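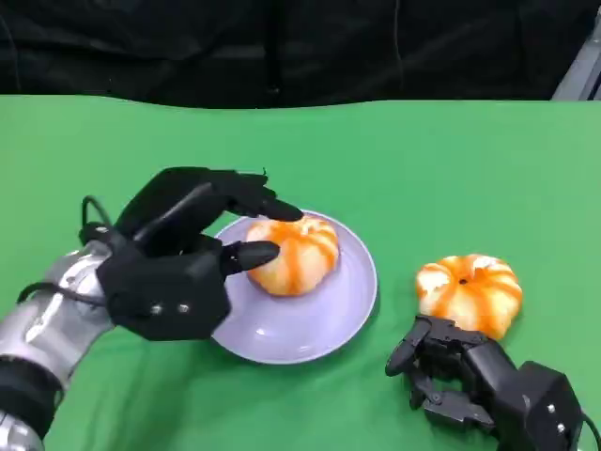

**Unit 7: comparing hands**

OK, so last time we ran long on wrist cameras and I promised we'd get to hands. Bring your Unit 6 sheet too, I'll be pointing back at the part on shadows.

The question for this unit is a plain one: if you have a multi-fingered hand and a simple two-jaw gripper, how do you compare them fairly? I got this badly wrong my first year. I tested the Petrenko gripper on blocks and the Vivow hand on whatever was lying around my desk, then wrote up a lovely table that meant nothing at all.

### Pick your objects first

I'm fond of the striped pumpkins for this. They're squat and ribbed, so a fingertip can land on a rib or in a groove, and those two contacts don't behave the same way. Start with one on the plate and one right on the green tabletop. The plate has a raised rim, and a thumb coming in low has to clear it! With the other pumpkin there's no rim to worry about, but you do have to watch your knuckles near the table.

### What to write down

- which hand, left or right
- object on the plate or on the cloth
- which fingers touched first (thumb counts)
- closing speed setting
- held, slipped, or never got there

Please log the "never got there" tries. Huguette Fortin ran 193 trials for her project and kept every dud, and her notes are still the best thing in the Morville folder. You can see right away that her trouble was all in the approach, before the fingers even started to close.

### Cables

Check them before you move anything. A cable looping over the back of the hand needs slack for the whole wrist turn, so jog the wrist slowly through its range by itself, then do the arm. (Ask Ravinder Landry about trial 929. Bring snacks, it's a long story.)

### Controller settings

Leave the Hamus controller's time limit at 2000 ms for the first round, even if it feels slow. Change one setting per batch. I know, I know, it's tempting to fiddle with speed and force together, and then you can't tell which one helped.

### For next time

Run one small batch per hand, same objects, same starting spots. Mark the spots with tape. Come with your raw log and one grasp you can't explain, and we'll pull those apart in the second hour.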